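Curved Room Is Back in Use on Tillmont Street

FARKTON. The curved room at the Wickramasinghe Building has its furniture in, its lights on and people working in it again, and wow, what a difference a floor makes! After 16 weeks of sanding, painting and a long wait for electrical parts, the room at the end of the second-floor corridor opened to building members at 10 a.m. with coffee, a tray of almond cookies and a good crowd leaning on the doorframe to see how the wall came out.

It came out beautifully. Anyone who knew the old room will remember the brown carpet and the bookcases that stood in front of the curve, so that you could rent space here for years and never know there was one. Now the wall runs clean and white all the way along, with a darker gray band set back into it on one side.

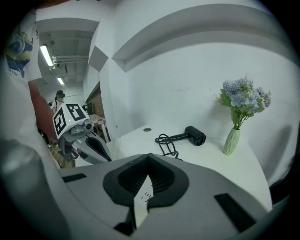
Page last changed: January, 4:25 p.m.

The room measures 478 square feet, and the plan was to keep it loose. There are no assigned seats. Members can come in with whatever they're working on, spread out on the white desk, and roll a chair over from wherever the last person left it. The black office chairs came up from the old conference room downstairs and still have plenty of life in them (the casters were cleaned, finally, and they glide like new on the wood).

"I wanted a room where you could make a bit of a mess at ten in the morning and still want to sit in it at four," said Pak-hei Wei, who drew up the layout and did a good share of the painting. "The old one made you want to go home."

The floor deserves its own paragraph. It was under the carpet the whole time, warm brown planks with the grain showing, and Rema, the refinishing shop over on the north side of Farkton, brought it back with two coats of a satin finish. Their crew worked nights so the tenants below wouldn't have to listen to the sander. A couple of boards near the door had to be replaced, and good luck finding them. I tried, on my knees, with a cookie in one hand.

Storage was the trickier question. The old bookcases went to the reading room on the ground floor, and members have been asked to carry their own supplies in and out for the first month while Wei sees what people really need close by. A light wooden table on the far side is already doing plenty of work as the spot where things get set down. Shelves may follow in the spring, though there is a lively argument under way on the sign-up sheet about whether shelves would spoil the wall. Three notes in favor, five against, and one that just says "hooks?"

Power is still being sorted out. The desk has a round gray opening in the top for cables, but the floor outlet that was supposed to sit underneath is on back order, so for now it's power strips on the desktop. Please switch them off at night. The new outlet goes in as soon as the part shows up, and the room will close for one afternoon while that happens.

My favorite thing in there is much smaller than any of this. There are flowers on the desk, soft pink and lavender and pale blue in a little glass vase, and against all that white they look wonderful. Wei says flowers will be a regular item in the room's budget, right there between light bulbs and tape, and I hope it stays that way forever.
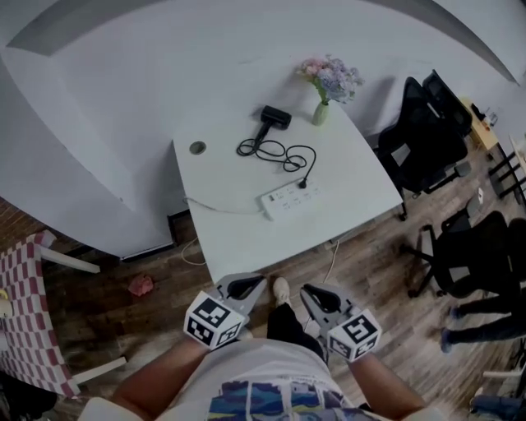
The white desk with its flowers, and the refinished floor.

A few practical notes for members. The room is open whenever the building is, and booking is only needed for groups of 10 or more, who will want to warn the neighbors anyway. Sound carries along the corridor, so take long phone calls to the stair landing. Food is fine. Paint, glue and anything else that drips should go on a mat, and the mats are kept at the front desk downstairs.

Guests are welcome with a member and should sign in on the way up. The corridor door sticks in cold weather; lift the handle as you push.

The next job is the smaller room across the hall, which has the same carpet and, everybody is hoping, the same floor. Wei has already pulled up one corner to look. "Brown planks," Wei said, grinning. "Just a corner, but brown planks." Work there starts once Rema has a free week. Members who want to help move furniture out can add their names to the list by the mailboxes.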